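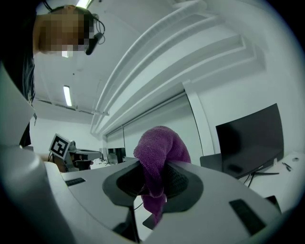
ヘッドセットをつけたところ。マイクは頬のそばに。

4. ヘッドセットをつなぐ

電話会議アプリ「Layug」の設定もそろそろ中盤です。アカウントの作成と名前の登録(手順1〜3)がまだの人は、先にそっちを済ませてから戻ってきてくださいね。ここからはマイクとイヤホンの話をします。私がいちばん時間を溶かしたところなので、ちょっと長めに書きます!

4-1 つなぐ前に

1. Layugをいったん終了します。ウィンドウを閉じるだけだと裏で動いたままなので、画面右下のアイコンを右クリックして「終了」を選んでください。
2. パソコンの音量を18まで下げておきます。私は前にこれを忘れて、接続音で椅子から落ちそうになりました(Dexterさんには今でも笑われます)。
3. ほかの通話アプリが開いていたら、それも閉じます。マイクの取り合いになると、あとの手順が全部ややこしくなるんです。

注意:音量を上げたままヘッドセットを耳に当てないでください。テスト音はけっこう大きいです。

4-2 有線の場合

1. プラグを本体の差し込み口に、奥まで差します。カチッという手応えがないときは、まだ途中で止まっています。
2. Layugを起動して、「設定」→「音声」を開きます。
3. 「入力」と「出力」の両方で、ヘッドセットの名前を選びます。片方だけ変えて安心してしまう人が本当に多いです。はい、私もやりました。
4. 「テスト」を押して、ふつうの声で何かしゃべります。緑のバーが真ん中あたりまで動けば大丈夫。

メモ:一覧に名前が出てこないときは、差し直してから「再読み込み」を押します。それでもだめなら、USBハブを通さずに本体へ直接つないでみてください。Markthorpeの事務所で使っている古いハブだと、かなりの確率で認識しませんでした。

4-3 無線の場合

1. ヘッドセットの電源ボタンを、ランプが青く点滅するまで長押しします。
2. パソコンのBluetooth画面で「デバイスの追加」を選びます。
3. 一覧からヘッドセットを選び、番号を聞かれたら3373と入力します。これはうちで配っているZusicoの初期番号なので、自前の機種を使う人は付属の紙を見てくださいね。
4. つながったら、4-2の手順2に戻って同じように設定します。

注意:無線だと同じ機器が「ステレオ」と「ハンズフリー」の2行で表示されることがあります。通話で使うのは「ハンズフリー」のほうです。「ステレオ」を選ぶと相手の声はきれいに聞こえるのに、こっちの声がまったく届きません。土曜の打ち合わせで私が延々と無音の演説をしていたのは、これが原因でした……。

4-4 マイクの位置

マイクは口の真正面を避けて、頬の横あたりに置くのがおすすめです。真正面だと「パ」とか「バ」のたびに息がぶつかって、ボフボフ鳴ります。

1. マイクを口の横まで持ってきます。
2. そこから指2本分、頬のほうへずらします。
3. テスト録音で「パイナップルのパフェ」と言ってみます(何でもいいんですけど、私はいつもこれです)。
4. 再生してみて、息の音が気になったらもう少し離します。声が遠いと感じたら、入力の感度を一目盛りだけ上げます。

髪が長い人は、マイクに髪がこすれていないかも確かめてください。自分には聞こえないのに、相手にはガサガサがずっと届いています。

メモ:眼鏡のつるとイヤホンがぶつかって痛いときは、先にヘッドセットをつけて、眼鏡をあとからかけると楽になることがあります。海老原さん(Tomomi Ebiharaの名前で連絡先に入っています)に教わった方法で、私はこれでだいぶ助かりました。

4-5 雑音を減らす

「音声」画面の下のほうに「雑音を抑える」という項目があります。最初は「弱」のままでいいと思います。「強」にするとキーボードの音は消えるものの、語尾まで一緒に消えて「お願いしま」で終わる人になってしまいます。

エアコンや換気扇の音が入るときは、設定をいじる前に座る向きを変えてみてください。Pumcombeの小会議室なら、窓側の席がいちばん静かです。8月は冷房がうなるので、あの部屋では有線のほうが無難かなあ。

注意:「詳細」の中にある「遅延バッファ」は、初期値の1000から変えないでください。数字を小さくすると反応がよくなりそうに見えますが、うちの回線では声がぶつぶつ切れました。変えてしまったときは「初期値に戻す」を押せば元通りです。

4-6 うまくいかないとき

相手の声が聞こえない:「出力」がパソコンのスピーカーに戻っていないか見てください。更新のあとによく戻ります。

自分の声が届かない:ヘッドセット側の消音ボタンと、Layugの画面の消音ボタンは別々です。両方を見てください。

声が二重に聞こえる:同じ部屋の誰かがスピーカーで参加していませんか。その人に音を切ってもらうと直ります。

ここまで終わったら、次は手順5の画面共有です。ヘッドセットはつけたままで進めてください。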